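**Avora opens board inspection bench at Brzozowska site**

2022-06-02 – Avora has opened a new bench for the inspection of small circuit boards at its Brzozowska site. The bench will handle boards returned by customers as well as new stock awaiting release to the Kindel product line.

Each board is examined by hand before any electrical test is carried out. Staff check the orange connectors along the top edge, the white headers beneath them and the soldering on the face of the board.

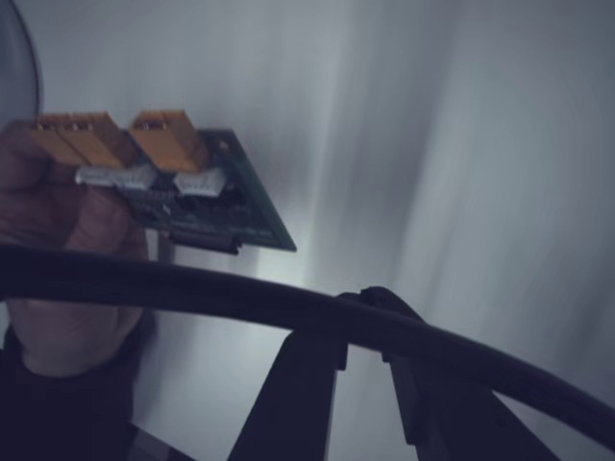

Boards that pass the visual check are entered in the site register and forwarded to the test room. Those with a cracked housing, a bent pin or a lifted pad are set aside for repair. The register held 913 entries at the end of May, of which 40 were awaiting a decision.

Hubert Kubiak, who heads the inspection section, said the new arrangement would shorten the time customers wait for a reply. "A returned board should be looked at within five working days – that is the standard we have set, and we will publish our results against it," he said.
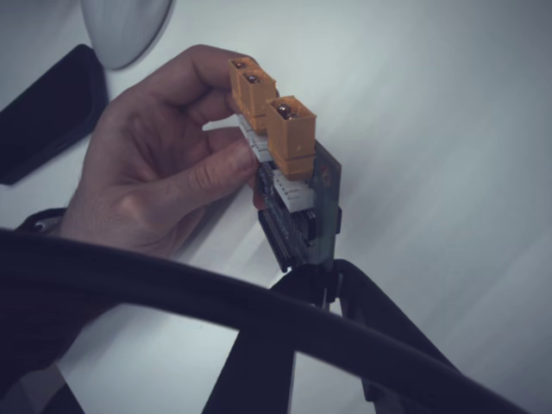 Responsibility for repairs remains with Cusetti, under the agreement already in place. Boards should be sent in their original packaging where possible, with the order number written on the outside of the parcel. Consignments of more than 10 boards must be notified to the site in advance.

The bench is open for internal deliveries from Monday to Friday. Existing return forms remain valid.

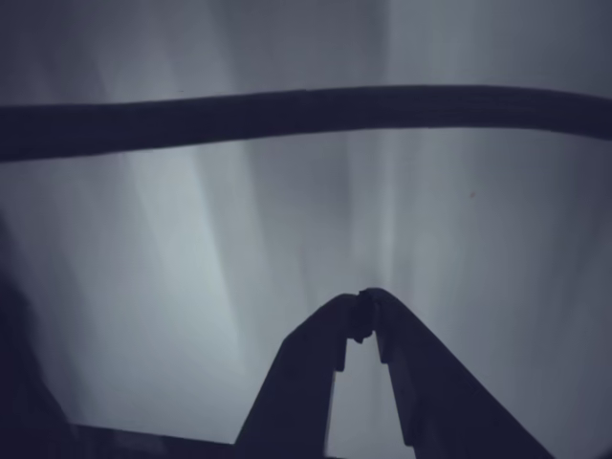
*A gripper in silhouette at the Brzozowska site.*

Enquiries about returns should be addressed to the inspection section.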